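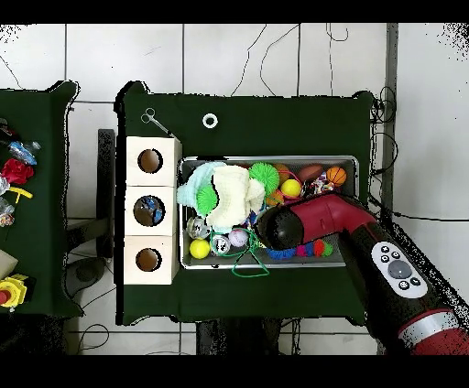 Sensory tray sets: frequently asked questions

What is in a mixed tray?
Balls in several sizes and finishes (smooth, spiky, clear), soft pieces and one towel. Contents vary by set. The packing list is inside the lid of the storage box.

Which cloth should go under the tray?
Any plain cloth in a dark colour. Small balls roll less on cloth than on bare tabletop, and pale items are easier to find against it.

Can the metal tray go in a dishwasher?
Yes. Remove all toys first and dry the rim by hand.

How are the spiky balls cleaned?
Wash in warm water with mild soap, rinse, and leave to drain overnight. Do not use bleach.

Are the wooden cubes washable?
No. Wipe with a damp cloth only. Check inside the holes for trapped items before stacking.

How do I order a replacement ball?
Quote part 219 for spiky or part 300 for smooth, and state the size. Replacement towels are part 3003.

Is the set suitable for children under three?
No. Small balls and string loops must be kept away from them.

Who deals with missing items?
Write to Marilou Cabanatuan at Werari, Studton branch, within nine days of delivery.

Page last checked 2025-08-24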